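Chapter 4
Teaching Vomo to Wipe

By now you have a robot that moves. If you followed Chapter 3 you've bolted the arm to its board, run the joints through their full swing without pinching anything important, and worked out which of the two power leads is the one that makes it twitch. Mine is called Vomo. It lives on a shelf in the Skivano workshop, under an old tea towel, and it cost me 300 euros in parts if I don't count the motor I cooked in September.

This chapter is where we give it a job. The job is wiping out a box.

I can hear the groans! Everyone who joins the workshop wants their arm to play chess or pour a drink, and I was just the same. I spent most of a winter trying to get my first arm to butter toast (there's still a mark on the ceiling). Then Gertraud Koller, who had the bench next to mine and had been building these things for far longer, told me to pick a task I could do with my eyes shut and find out how much of it I didn't understand. I went off in a bit of a huff and chose wiping. She was right, and it took me the whole spring.

Wiping is lovely for learning because it's all about touch. Picking up a block is mostly a matter of getting to the right place and closing the gripper. With a cloth you have to get to the right place and then keep pushing, gently, while you move, and the thing you're holding changes shape the entire time. Push too hard and the box skates off across the desk. Push too softly and the cloth just rides over the muck. Somewhere in between is a band of pressure that your own hands find without bothering to tell you, and our job for the next thirty pages is to get that band out of your hands and into a file.

So we start with people. Before Vomo did anything at all I sat down and recorded wiping, lots of it, with a small camera looking down from head height so the arm would get more or less the view I had. Siiri Kinnunen wrote the recording script, which you'll meet in section 4.3, and she nagged me into doing it properly -- same desk, same sort of box, same cloth, over and over, with the box put down a bit differently each time. We ended up with 216 clips. I'd planned on 10.

What I'd like you to notice first is how much the other hand does. I had written my whole first plan for one arm! One gripper, one cloth, off we go. Then I looked at what people do with a light plastic box and of course there's a hand on the side of it, holding it still, while the other one presses down on the cloth. Take the holding hand away and the pressing hand is pretty much useless. 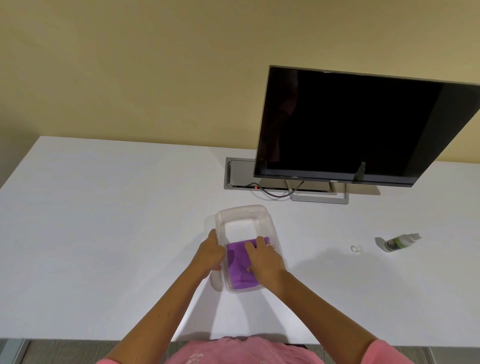
4.1 What the holding hand is for

Try this before you read on. Find a light plastic box, the sort you'd keep leftovers in, and a folded cloth. Put the box on a smooth table and wipe the inside with one hand only. Go right into the corners.

It moves, doesn't it? You probably started chasing it, or wedged it against something, or hooked a finger over the edge without meaning to. Now do it again with your other hand on the side wall and pay attention to that hand for once. It isn't just clamping. As you push towards it, it pushes back, and as you pull away it hangs on. When you get to a corner it'll most likely tip the box a touch to meet the cloth.

With one robot arm you have two ways round this, and we'll build both.

The cheap way is to cheat. You fix the box to the desk with a jig, which for me was four offcuts and some rubber strip from Hubmann, the hardware place round the corner from the workshop. The jig does the job of the holding hand, badly but reliably. It can't tip or push back, so the corners will be poor, and you should expect that and not spend a week on your code looking for the fault. I did spend the week.

The dear way is a second arm. A ready-made pair like the Darkby costs 1799, and I'm not going to tell you to buy one when you could make another Vomo from the plans you've already got. Two home-made arms do bring their own headaches, chiefly that they argue. One leans, the other leans back, and before long they're both shoving as hard as they can with a box in the middle. Section 4.5 is all about stopping that, and it has the longest list of things I got wrong.

4.2 Fold the cloth first

A word about cloths, and then you can switch something on.

Use a soft one in a good strong colour that stands out against your desk and your box. Clear boxes are awkward enough already, as the camera sees straight through the sides to whatever's underneath, so let the cloth be the easy thing to find. Fold it into a flat pad before you start. An open cloth wanders about and bunches up under the gripper, and half the time the arm ends up scraping bare plastic. A folded one stays roughly where you put it and gives the gripper some padding to press into.

Leave the folding itself to your own fingers for the moment. Getting a robot to fold a cloth is a proper research problem, and clever people with far better kit than ours are still cross about it. Put the pad in the box by hand, step back, and let the arm take over from there.

You'll also want to clear a good patch of desk on whichever side the elbow swings out. Vomo's elbow has had two mugs off me so far, and one of them was Siiri's.

Got your box, your cloth and your jig? Then plug in the arm, keep one hand near the stop button, and run the homing routine from Chapter 3 twice. The second run should finish in the same spot as the first. If it doesn't, tighten the shoulder screw, which is nearly always the culprit, and run it again before you go on to 4.3.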